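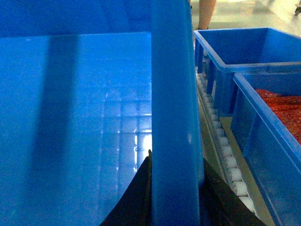 Blue Crates and Rollers

So I finally got around to writing about the packing room, which I've been promising since we moved into the old Zaseck building. If you've ordered from us you've only ever seen the cardboard end of things, and I get asked all the time how a jar of marmalade makes it from my stove to your porch. Mostly it travels in a big blue plastic crate!

I'm weirdly fond of these crates. The plastic is so shiny on the inside that it throws the light right back at you in little pale squares, and the side walls are good and thick, with a soft rounded edge that's kind to your hands when you're hauling one around at six in the morning. I bought our first 7 secondhand from Prukus when they were clearing out, then went back for more the same week (my car smelled like onions until the end of the month).

The roller conveyor runs right alongside. Before we had it, we carried everything across the room, and my back has opinions about those years. Consuelo Barroso found ours through Brandbridge, in three sections, and we spent a whole evening bolting it together and pushing a sack of sugar up and down it like kids.

A few things people keep asking me:

Yes, the crates get washed, inside and out, every time they come back. Warm water, a squirt of dish soap, a long-handled brush. The corners are the slow part.

No, I don't sell the crates, sorry! I've had offers. Try restaurant auctions and ask for the ones with solid sides, because the slatted kind let sugar and labels fall through.

Our best month so far was 431 boxes, all of them packed out of blue crates, and we ran out of tape twice.

Consuelo wants to try gray ones next. I've told her she can have gray ones at her end of the conveyor.

Orders for the apricot open again at noon on the usual page, and the Song Street pickup window is still the side door.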